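Hand-held grippers: is the fuss deserved?

Members who came to the March meeting will remember Bevan Bolger telling us that programming a robot arm is finished as a trade. You pick up a pair of grippers, do the job yourself, and the machine learns from the recordings. He had just been to the Modico open day and was very taken with it. I said I'd look into it, and I have, a bit.

The idea is sound enough. Picking up a pen or a bottle is easy for a person and tedious to write code for, so why not record the person? My trouble is with the sums. Florberg's talk gave a figure of 2388 recordings for one tidying task, with 80 set aside for testing. Ask what happens when the table is a different height and the answers get shorter.
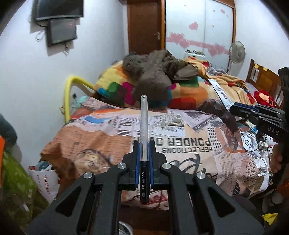
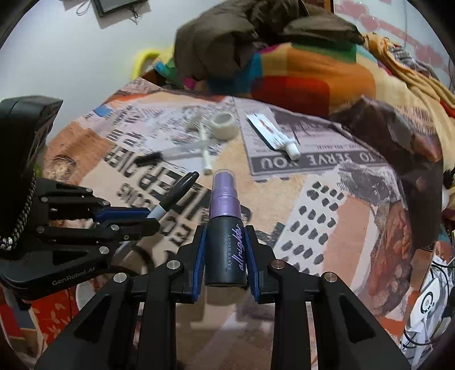
Blue-padded grippers, small household things, a newspaper-print cloth.

Sunee Sriwong, who has spent more hours on remote control than the rest of us put together, thinks I am being unfair. Her point is that driving an arm from across the room is slow and tiring, and that with the tool in your own hand you get through far more in an afternoon. I accept that. She managed 175 goes on the Curnico rig last year before her wrist gave out. But a quick way of collecting bad examples is still a way of collecting bad examples, and I have yet to see anyone throw out their clumsy ones.

Sproģis has offered to lend us a set for 5 weeks. I'd like to try it on the club's own parts drawers, with the results written down, failures included. Names to me please if you want a turn.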